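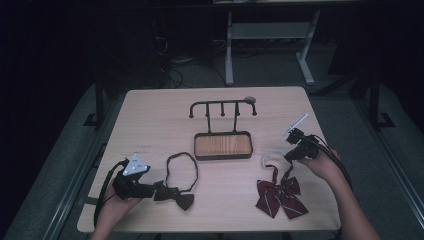

*Reading time: 2 minutes*

# Who makes the rules for robots?

Say you want a robot to tidy up bow ties. Easy for you. Hard for a robot! A bow tie is floppy, the elastic stretches, and the ribbon never lies the same way twice.

So people show it how. They hold grippers in their own hands and do the job, and a computer keeps a record of every move. At Flotlow they have a list of rules for this – it's stuck on the wall, and everyone has to read it before they start.

**Rule one. Go slowly.** A fast, jerky move is a bad lesson. The robot will copy the jerk too.

**Rule two. Mind the cables.** Keep them off the middle of the table. Check your feet as well.

**Rule three. Fingers out of the jaws.** Always. Even if your just fixing a knot.
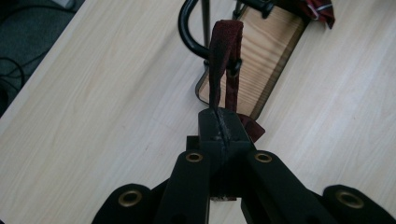 **Rule four. Hold things gently.** Straps and ribbons can tear or get squashed. Squeeze just enough so it doesn't slip, then stop squeezing.

**Rule five. Keep your mistakes.** Dropped it? Don't hide it. Write "dropped" in the log and go again. A robot can learn from a drop, but only if somebody has labelled it. The Flotlow team wants 50 good goes at each job before they move on, and a break every 15 minutes becuase tired hands get sloppy.

Then there are the bigger rules, called **standards**. A standard is a set of rules lots of people agree on, so a robot made in one town is as safe as a robot made in another. Some are very long. The one Flotlow keeps on the shelf is 226 pages – no pictures!

Standards ask things like:

- How hard is a robot allowed to push?
- Where does the stop button go?
- Who checks it, and how often? 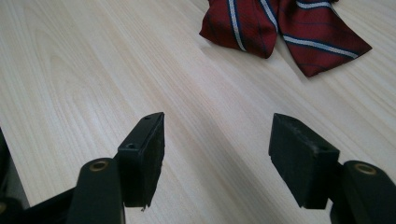 Anastasia Konstantinidis thinks there should be one more question on that list: can a child reach the stop button? She would put it right at the top. Good point. Lots of buttons are put at grown-up height.

**Try it yourself.** Get a tie, a table and two pairs of kitchen tongs. Ask first. Fold the tie in half using only the tongs. Now write three rules so a friend can do it safely, and swap. Did they understand your rules? If not, change the words and try agian.

**Words to know**
Gripper – a robot's hand
Log – a written record
Standard – rules that many people share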